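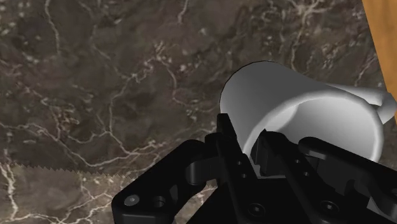

The Most Interesting Document in Town Is Your Property Card

December 10, 2022

I got mine on a rainy afternoon, standing at a counter in the Dekthorpe town offices, and I read it twice before I got back to the car. It said my house had a finished attic. My house doesn't have a finished attic. It has a hatch, a pull-down ladder and a lot of old insulation. And yet for as long as I'd owned the place, and probably for years before that, I had been paying property tax on a room that didn't exist.

I have been hooked on property cards ever since, and I want you to be hooked too!

If you've never seen one, a property card (some places say record card, or field card) is the sheet your local assessor keeps for every parcel in town. It lists the size of your lot, the year your house was built, the number of bathrooms, the kind of heat, the condition of the whole business on a scale that runs from poor to excellent. Somewhere near the bottom there's usually a little outline drawing of the building from above, with the length of each wall written along it. All of that gets fed into a formula, the formula gives a value, and the value decides your share of what the town needs to raise.

People have very strong feelings about their tax bill and hardly any about the card behind it. I was the same. I could have told you what I paid to the dollar, and I had no clue what the town thought it was taxing.

How a house gets its number

The short version is that most towns don't send anybody to your door very often. In Dekthorpe a full inspection cycle takes years, and between visits the values are moved by what's called mass appraisal. The office looks at what has sold, sorts the sales by neighborhood and type of house, and adjusts everybody in the group. If ranches on your side of town have been selling high, your ranch goes up, whether or not you've touched it.

That part works better than most people think. A model built on plenty of sales will land pretty close for an ordinary house on an ordinary street. Where it goes wrong is when the facts underneath are wrong, and those facts can be very old. My attic was probably put down as finished by a person standing on the sidewalk, looking up at a dormer with curtains in it.

There are a few kinds of mistake that come up again and again. Square footage is the big one. A porch gets measured as living space, or a garage with a room over it gets counted on both floors when the room only covers half. Basements are a mess in every town I've looked at, with "finished" meaning anything from a full apartment to a carpet and a lamp. Condition grades get stuck. A house that was marked "good" after a new roof can stay "good" long after that roof has started to curl. And then there are the lots, where an old line on a map was copied onto a newer map a bit crooked, and everyone has been living with it.

Mistakes run the other way too, of course. There are houses out there with a bathroom the town has never heard of. More on that below.

An afternoon in Penance

The best place to see all of this at once is Penance, the neighborhood on the east side of Dekthorpe between the rail line and Neves Creek. I love Penance. It's small, it's steep, and it was built in at least three separate bursts, so you get narrow workers' houses next to postwar capes next to a handful of odd modern things with flat roofs. It has 830 parcels, and last June Salamatu Nwankwo finished checking every one of those cards against what she could see from the street, the public permit file and the aerial maps.

She did it on evenings and lunch hours over most of a year, with a clipboard to begin with and later with a piece of mapping software called Galeo that lets you click on a parcel and pull up its card. She is a retired bookkeeper and she talks about the project the way other people talk about birding. We walked up Tannery Hill together and she kept stopping. See the bump-out on that one? Not on the card. See the chimney? The card says two fireplaces, but there's just the one flue, so she'd like to know more.

Of those cards, 189 had something on them she thought was worth a second look. She was careful to tell me that "worth a second look" is as far as she'll go. From the sidewalk you can't tell whether a basement is finished, and she won't guess. What she can tell is whether a deck exists, or whether a shed that's been taxed since the seventies is still standing.

I asked what surprised her and she had the answer ready. She'd expected the errors to be scattered evenly, and they weren't. They bunched up by street, and she thinks they bunched up by inspector. One stretch near the creek was nearly perfect, with every bay window drawn in. Two blocks uphill, a whole row of houses had been given exactly the same footprint, as though somebody had measured the first one and called it a day.

That's the thing I find so thrilling about this stuff. We talk about housing data as if it came down from a satellite, all clean and uniform, and when you follow it back to where it starts you find a person with a tape measure, in the heat, with a dog barking at them. Every chart of home values you've ever looked at has a little of that in it.
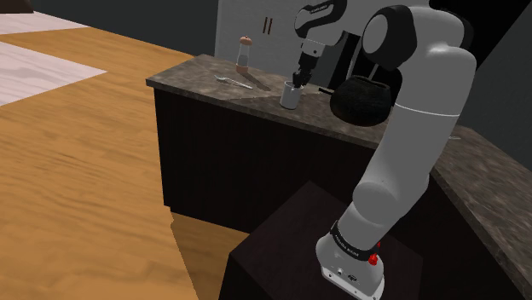
Chepkoech Kaijage sees it a bit differently. The card was never meant to be a portrait of your house, Kaijage told me, it was meant to be good enough to treat you the same as your neighbor, and a town that chased every closet would spend more on chasing than it would ever put right. The errors to worry about are the ones that lean in one direction.

I've thought about that a lot. Suppose every house in Dekthorpe were assessed ten percent too high. It would feel outrageous, and it would change nothing at all, as the town would simply set a lower rate to raise the same money. The budget comes first and the values only divide it up. So when your card is wrong, the money you overpay doesn't vanish into the town hall. It's being knocked off other people's bills, a few cents at a time. And when your card leaves out a bathroom, well, those few cents are coming from your neighbors.

That's why I don't think of checking a card as picking a fight. Assessors' offices are mostly glad to get better information. The clerk who took my form about the attic thanked me for it! She sent an inspector, he climbed the ladder, he climbed back down, and the card was changed before the next bill.

Getting hold of yours

In most places the card is a public record, and plenty of towns have them online under "assessor" or "property search." If yours doesn't, call or go in. Bring your address and, if you have it, the parcel number off your tax bill. In Dekthorpe there's no charge for your own card.

Then walk around your house with it. Measure the outside walls, since that's how assessors do it, and compare them with the sketch. Count bathrooms and fireplaces. Read the condition grade and ask yourself whether a stranger would agree. Look up the codes you don't understand -- there's normally a key on the back or on the website, and it's a surprisingly good read.

If you find a plain factual error, ask for a correction before you think about an appeal. They're two separate things in most towns. A correction says the facts are wrong. An appeal says the facts are right and the value is wrong, and for that you'll want recent sales of houses like yours, and you'll have a deadline, often a short one.

Don't expect a fortune. One couple on Nwankwo's list had been assessed for an enclosed porch of 4000 square feet, and you can imagine how fast that extra zero was taken off. Their whole house is under 2000. Most fixes are much smaller. Mine came to a decent dinner for two, every year, for as long as I live there.

Nwankwo has already moved on to the streets across the creek. She says the old mill housing over there has cards going back to the forties, handwritten, with notes in the margin about who kept chickens. I've asked if I can come along.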